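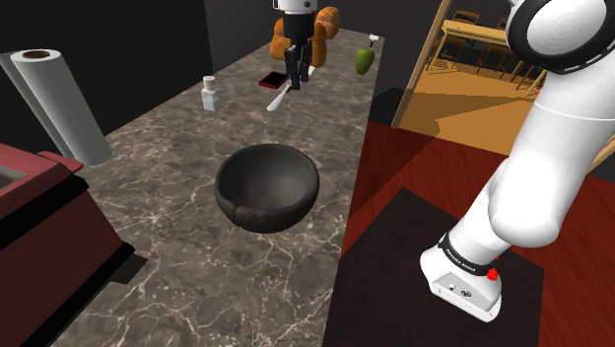

Thursday, September, late afternoon

Translation workshop notebook, Gilchrist prize reading group

Finished the longlist pile! Clem Cartwright brought the last two novels over after lunch and we read openings aloud until four. My favorite by a mile is still Manaia Waaka's Brotosance, which she wrote in English, her third language, after years of publishing only stories. The first chapter is one long quarrel about a ferry ticket and I laughed out loud twice (Clem only once, but he had read it before).

Things to bring up with the group:

The narrator's father speaks in proverbs that don't exist. I tried to trace the one about the salt and the ladder and I'm now fairly sure Waaka made it up. Lovely. Should the jury note mention it?

Page 30, the switch from "I" to "we" in the middle of a sentence. Clem thinks it's a slip. I think it's the best thing in the chapter - she does it again at the funeral, and by then you hear the whole village.

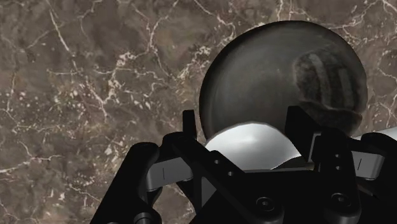 The shift comes back a third time near page 200, when the letters start, and there it goes the other way, "we" down to "I". I read that passage three times over. Clem is coming around, slowly, and has asked to keep my copy over the weekend.

Padik edition vs. Erkix edition: the Padik has the author's afterword, the Erkix doesn't. Quote from the Padik only. Line breaks in the songs differ too, check both before we copy anything out.

Entry number for the form is 1339. Clem had it down wrong on his sheet, fixed.

Still to do: ask whether Waaka would read at the prize evening, and if so, the ferry chapter please. Draft of the jury note is half a page so far and much too gushing. Will cut it tomorrow morning and send it to Clem before noon.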